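3.2 Furniture dimensions and seated reach

The second part of the survey dealt with tables. Of the 203 households that returned a complete questionnaire, 100 agreed to a home visit, and the kitchen or dining table was measured in each. Visits took place in August, mostly on Saturday mornings, when more than one member of the household was likely to be at home. Households came from two housing areas, Luso and Pärn, which differ in the age of their buildings but have similar average floor space per person.

At each visit we recorded the height of the tabletop, the height of its underside, the thickness of the edge, and the depth of any rail or drawer beneath it. Seat height was taken at the front of the chair that the respondent used most often. Clearance was defined as the distance from the seat to the lowest fixed part of the table above the thighs. This follows the Dimden protocol, with one change: loose cushions were left in place if the respondent said they were always used. Removing them would have given cleaner numbers but a poorer account of how people sit at home.

The underside of the table has received little attention in earlier housing studies, which tend to report the height of the top alone. Two tables with the same top height can differ a good deal in usable space – a deep rail takes away room that the top height does not show. Respondents also touch the underside often, when pulling a chair in or steadying themselves as they stand up. 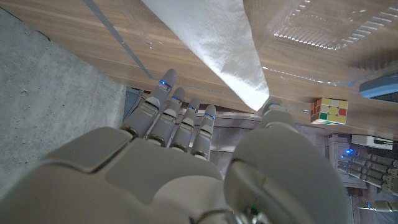 Figure 4. A hand reaching forward beneath the edge of a light wooden tabletop.

Across all visits the team logged 2,282 single measurements, of which 1,014 concerned the table itself. The rest covered chairs, walkways and the distance from the table to the nearest wall. Measurements were entered on paper and copied into the Tikedura database the same evening. Dzintra Pētersons checked the entries against the paper forms, and values that did not match were corrected from the form.

Older respondents in Pärn more often reported discomfort when sitting down or getting up. Low clearance was the complaint named first in most of these interviews, followed by chairs that were too heavy to move. In Luso the complaints were mainly about space behind the chair. Several households there had pushed the table against a wall and used only three sides, so the seats nearest the wall were hard to get into.

We did not ask respondents to change their usual seating for the visit. Extending tables were measured closed unless the household kept them open – in that case the open size was used and noted on the form. Folding tables were left out of the clearance analysis and are treated separately in Section 3.4.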